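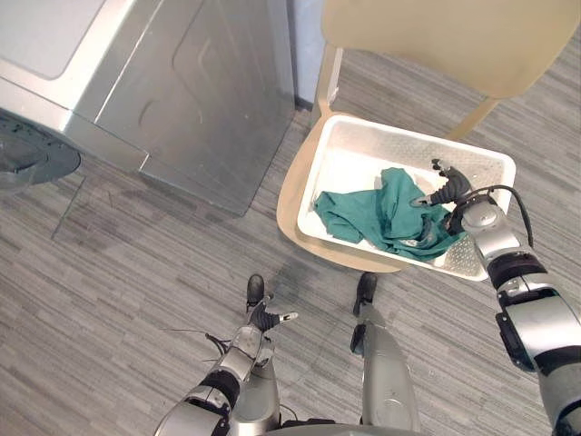 Greltis Residents' Club - Laundry & Repairs Group

Filed under: Opinion, Home Life

I love line drying, and I wish more buildings would let people do it! Ours allowed it in February, and my sheets have never smelled better. Zahira Liew worries about how balconies will look from the street, and I get that - but shirts in the wind look cheerful to me. We have 300 apartments here and plenty of sun. Let's keep the rule, and please, somebody, put up a second line on the roof.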